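September 2023
Notebook, handheld gripper rig, vanity room

Picking up from the jump in episode 1322. I said I would look at it again with a clear head and I have, and I still do not believe the explanation in the log.

The log says "tracking loss, operator speed". Vasylyna wrote that in good faith, it is the drop-down option nearest to what she saw. But operator speed is what we write whenever the right gripper goes somewhere it can't have gone. I went back through the notes and it has been the answer to everything from a dropped box to a flat battery. If a reason fits every fault it isn't telling us much.

What happened, as far as the numbers go. Task was the usual one at the vanity: pick up the box, turn it, put it down clear of the vase. The right gripper's position is steady, then between one sample and the next it is 58 mm nearer the mirror. It stays there, moving quite sensibly, and then comes back. The left gripper doesn't budge. Finger opening is fine on both sides throughout. The quality score said the episode was good. It went through the filter and into the Drerkow training set without a murmur, and that is the part that bothers me more than the jump.

We only found it because the arm on the bench replayed it. Yanti had it at reduced speed, thankfully. It went for the box, then lunged sideways and hit the stand-in vase hard enough to knock it off the far side. She hit the stop. Nobody near it, nothing broken except the vase and one finger pad, which has a split at the root. Written up as a near miss at my insistence. Farah thought a damaged pad did not deserve the form. My view is that the bench arm made a move no one had asked for and the only thing between it and a person was Yanti's hand being on the button.

Things people have suggested, with what I make of them:

Operator moved too fast. Checked. The wrist speed just before the jump is lower than the average for that operator. Ruled out as far as I am concerned.

Marker cube loose on its mount. Mawar took the right one off and put it back with a gauge on it. No play worth speaking of. Also a loose cube would wobble, it would not step across and stay there. Could be wrong about this if it had slipped and then been knocked back, so I am leaving it at unlikely.

Lighting off the floor. The floor in there is shiny and there is a bad bright patch below the table. I can believe it hurts tracking in general. I can't see why it would move one cube and leave the other alone when they are at much the same height.

Mirror. My money, though not much of it. The big oval mirror faces the operator, and it will show the flowers, the cables and anything else held up in front of it. If the tracker picks up a marker in the mirror and takes it for the real one, a clean step and a steady wrong position is just what I would expect. Against this: a mirrored marker pattern is backwards and should not decode at all. Nandwood's support person told Kurniawati exactly that on the phone, very firmly. I would find it more convincing if they had tested it. They said "should not" three times and "does not" not once.

Time sync. Simanjuntak's standing theory for all faults, this one included. I looked. The clocks are within one sample of each other on both sides of the jump. No.

Tests

Test A. Same table, mirror covered with a dust sheet, same box, same operator. No jumps. People were pleased with this. I would point out that we also had no jumps in most of the episodes with the mirror bare, so a clean run proves very little.

Test B. Mirror bare again, operator told to hold the right gripper further back and turn the cube towards the glass. Got 4 jumps, all on the right, all towards the mirror. Better. Kurniawati then asked for the same thing with the left hand, which I should have thought of. No jumps on the left at all. So either the mirror story only works for one hand, or the right cube has something odd about it, or we did not hold the left one at the right angle.

Test C. Swapped the cubes over. Not finished. We had to stop at episode 1330 when the battery went on the head unit. No jumps up to then on either side, but we had only just started getting to the angle that matters.

So the mirror is in it somehow but I would not sign off on "the mirror did it". Farah wants to frost the glass and move on. I have no objection to covering it for now, but if we cover it and stop looking, we will carry the same fault to the Jundolville flat, where I am told there are two mirrors and a glass-fronted cupboard.

The filter

Whatever the cause, the filter has to catch this. At present it scores how confident the tracker is, and the tracker was very confident. It was confident about the wrong place. I asked what would happen if a gripper appeared to pass through the wall and the answer was that it would get a good score if it did so smoothly. That needs to change before any more of this goes to the bench.

Crude fix: reject any episode where either gripper moves further between two samples than a human arm can. Mawar has a version running on old data. It throws out 1322, good, and also throws out a few that look perfectly fine to me, so the limit wants looking at. I am not going to tune it until it gives the answer we like.

To do

Finish Test C with a full battery.
Print a fresh cube for the right side, compare with the old one. Look closely at the faces for scuffs or a crease.
Hold a marker up to the mirror on its own, nothing else about, and see whether the tracker decodes it. Should have been the first thing we did.
Bench arm stays at reduced speed with a hard limit on side travel. No replays of vanity episodes until the filter is in. Yanti has the key.
Pull the vanity episodes out of the Drerkow set. All of them, not just the ones that look bad. Simanjuntak not happy about that.
Change the drop-down. "Operator speed" to go, "unknown" to be added.
Tidy the cables on the floor by the left side. Nothing to do with this fault but someone will go over them.

Asked Nandwood in writing whether a reflected marker has ever been seen to decode. No reply yet.

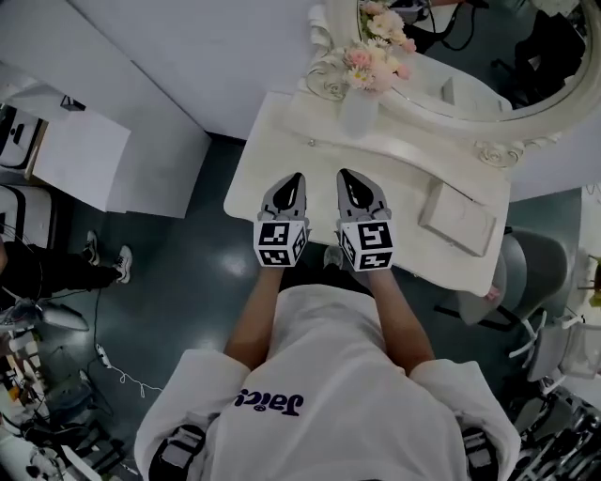 Both grippers at the near edge of the vanity, box to the right, mirror uncovered.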